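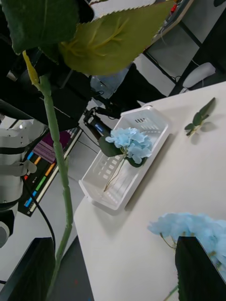
Recording Flower Demonstrations on a Two-Arm Cell

Updated 2/25/20

These steps cover one session of the Plerkard flower task with Brultell as the recorder. You need both arms homed and the task sheet open before you start.

1. Check the views

Open every camera in Brultell and leave them up while you move each arm through its full reach. Watch for cables crossing a lens. Save the layout under the session name.
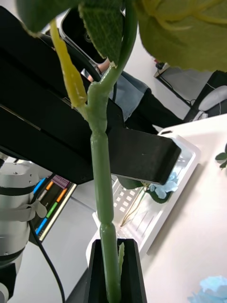 2. Practice the grasp

Do two dry runs that you don't save. Close slowly and stop when the stem quits sliding. Artificial stems are slick, and the joints are thicker than the rest, so pick your spot. A grip just under a joint, with the finger low on the stem and the leaves well above it, is a good one to copy. If you grab the leaves, open and go again.

3. Record

Start the episode with both grippers open and clear of the flowers. Move at one steady speed. Pauses get learned too, so if you need to think, stop the episode and delete it. Decide which arm goes first and keep to that for the whole block. Switching arms in the middle of a block gave us a policy that reached with both and then hung.
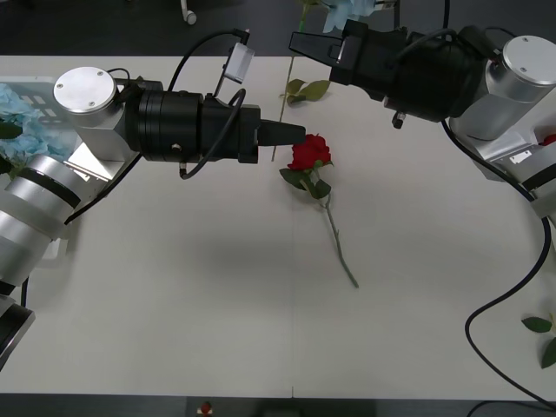
End the episode only after the gripper has let go and backed away. Mark it good or bad right then. A missed grasp followed by a clean second try is good. A flower pushed off the table is bad.

4. Change the layout

After every block of 28 episodes, move everything. Turn the stems, swap roses and hydrangeas, let some blooms overlap, and scatter the loose leaves somewhere new. Our July set had 663 episodes, and too many of them started from the same neat row. The Treradance policy trained on it did fine until a stem pointed the wrong way.

5. Export

Run the Brultell export with bad episodes included and the flag column on. Play back the first and last episode of each block before you clear the disk.
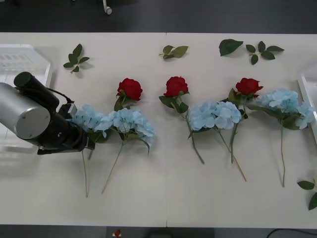 Gashi wrote to say that 28 is too long for a block and that their operators get sloppy well before the end. Shorter blocks work fine as long as the layout changes between them.

2 Comments | 28 Shares

Gashi
Do you keep the recovery episodes in the same folder as the clean ones? We split ours and now I'm not sure we should have.

Plerkard
Same folder. We put "retry" in the notes field and filter on that if we need to.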